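Dristell tests and repairs zippers, seams and closures for makers of bags, pouches and soft cases. The company was set up to do closure testing for one luggage maker, Jatoi, and now takes work from any manufacturer or brand in the sewn goods trade. The lab and the repair shop share one building and one set of records.

## What we test

Most incoming work falls under one of these headings:

- Crosswise strength of the closed chain
- Pull-off strength of the slider tab
- Holding strength of top and bottom stops
- Open and close cycling, under load or unloaded
- Seam slippage where the tape meets the shell fabric
- Color transfer from dyed tape to light fabric

Samples are conditioned for 8 hours before any strength test. Each report lists the chain size, the tape width, the stitch count per inch and the thread used, along with the point of failure. Results are given as individual readings and as a mean. A mean is not reported without the readings behind it.

We accept finished goods and loose chain. Loose chain should be sent in lengths that allow 7 specimens per test, cut from the same roll. If the roll is a mixed lot, mark the lot change on the tape with a pen.

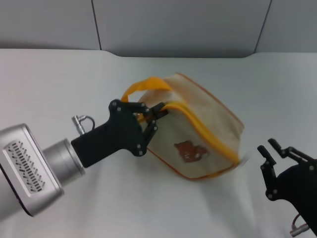
Small pouches make up the largest share of finished goods received. They are harder to test than large bags, as the zipper often runs close to the side seam and leaves little fabric for a clamp. The end of the zipper near a top corner, with the chain, the tape and the folded shell stacked together, is where we see the most stitching faults. Contrast trim, such as orange along the zipper edge of a beige pouch, makes a wandering stitch line easy to measure against the fabric. Tone-on-tone trim has to be checked under side light. In both cases the distance from stitch line to chain is recorded at five points.

## Repair shop

The repair shop handles warranty returns for brands that do not run their own. Standard jobs are slider replacement, stop replacement, full zipper replacement and corner reinforcement. We keep 446 slider types in stock, including discontinued Plerkent sizes. Coil, molded and metal chain are all covered. Waterproof zippers bonded with film are tested here but not repaired.

Every return gets a failure code before work starts. The codes are the same ones used in the lab, so a brand can compare field failures with test results on the same product line. The code list was revised in March and now has separate entries for slider wear and slider spread.

## Records

Test data is kept in Zastance, our in-house database, which holds over 609 closed product files. Clients can request their own files in spreadsheet form. Files are not shared between clients, including cases where two brands buy from the same factory.

Page last revised 2018-10-20.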